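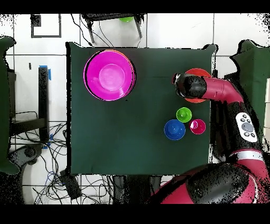 Moin und willkommen im Repo zu **Cindum**! Ich bin Idun Sandberg und habe hier den Großteil vom Code und leider auch den Großteil der Commit-Messages verbrochen. In dieser README geht es um den Datensatz und um das, was wir mit ihm herausbekommen haben: Lernt ein Roboterarm Geschirr besser zu sortieren, wenn man die Demonstrationen in kurze Teilgriffe zerlegt, statt sie am Stück zu verfüttern? Kurz gesagt: ja, aber an einer Stelle, mit der ich nicht gerechnet hatte.

Stand: Freitag, 8. Mai 2026

## Worum es geht

Unser Arm räumt buntes Plastikgeschirr auf einem Tisch mit dunkelgrünem Tuch um – Schüsseln, Teller, Becher. Klingt nach Kindergarten, ist aber fies. Die Teile stehen oft dicht beieinander, die Ränder glänzen, und sobald eine Schüssel in oder auf einer anderen steht, muss der Greifer wissen, welchen Rand er eigentlich will.

Divya Murthy hatte im Februar die Idee mit den Teilgriffen. Jede Episode wird bei uns in Anfahren, Schließen, Heben und Ablegen geschnitten, und jedes Stück bekommt einen eigenen Satz als Anweisung. Die Vergleichsvariante (intern heißt sie `kamath`, fragt nicht) sieht dieselben Episoden ungeschnitten mit genau einer Anweisung.

## Was drin ist

- 2000 Episoden fürs Training, alle per Hand geführt
- 500 Episoden zur Auswertung, mit anderen Startpositionen
- 237 Episoden mit missglückten Griffen, separat unter `fails/`
- Bilder von oben und von der Seite, dazu Gelenkwinkel und Greiferöffnung
- die Anweisungen auf Deutsch und Englisch

Die missglückten Griffe wollte ich erst löschen. Seidu Boateng hat mich zum Glück davon abgebracht, denn genau die braucht man, wenn man einen Erfolgserkenner trainieren will!

## Was wir gefunden haben

Bei einzeln stehenden Teilen tun sich die beiden Varianten nicht viel. Da fährt der Arm hin, packt zu, fertig, und ob man das vorher zerschnitten hat, ist ihm ziemlich egal. Interessant wird es bei den Stapeln. Die ungeschnittene Variante greift gern nur den inneren Rand und zieht die obere Schüssel allein heraus, auch wenn beide gemeint waren. Mit Teilgriffen passiert das deutlich seltener, und zwar vor allem, weil »Schließen« seinen eigenen Satz hat, in dem der Rand ausdrücklich vorkommt.

Im Bild von der Seite hängt wohl so ein Doppel im Greifer – außen orange, innen lila, beide Ränder liegen anscheinend aufeinander. Auf dem Tisch darunter ist noch genug anderes Geschirr im Spiel, auch ein rosa Teller mit einer orangen Schüssel drauf. Solche Kombinationen sind in der Auswertung unter `nested` und `on_plate` getrennt aufgeführt, bitte nicht zusammenwerfen!
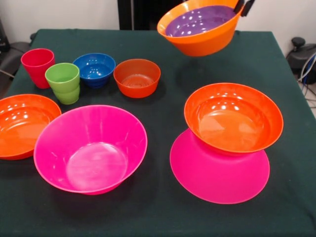

## Loslegen

1. Repo klonen und die Umgebung aus `env.yml` bauen.
2. `python fetch.py --split eval` holt erst mal nur die Auswertung (reicht zum Reinschnuppern völlig).
3. `python segment.py --mode sub` erzeugt die Teilgriffe, mit `--mode full` bleibt alles am Stück.
4. Training starten mit `train.py`, die Konfigurationen liegen in `configs/dernby/`.

Wer eigene Schnittpunkte setzen will, schaut am besten in `cuts.json`. Das Format hat sich Lovisa Bråten ausgedacht, und es ist wirklich angenehm zu lesen.

## Bekannte Macken

- In 55 Trainingsepisoden sitzt der Schnitt zwischen Schließen und Heben zu früh. Sie stehen in `bad_cuts.txt` und werden beim Laden übersprungen.
- In der Ansicht von oben verdeckt der Arm manchmal genau das Teil, um das es geht. Wir nehmen dann zusätzlich die Seitenansicht, aber perfekt ist das nicht.
- Farbwörter sind Glückssache. Yamuna Namboodiri sagt »magenta«, ich sage »pink«, und beides steht in den Anweisungen. Ich habe es drin gelassen, ihr könnt es mit `--normalize-colors` vereinheitlichen.
- Ein anderes Tuch haben wir noch nicht probiert. Falls ihr das macht, schreibt mir unbedingt, wie es lief!

Fragen und Fehler gern als Issue, Pull Requests bitte gegen den Branch `jurnton`.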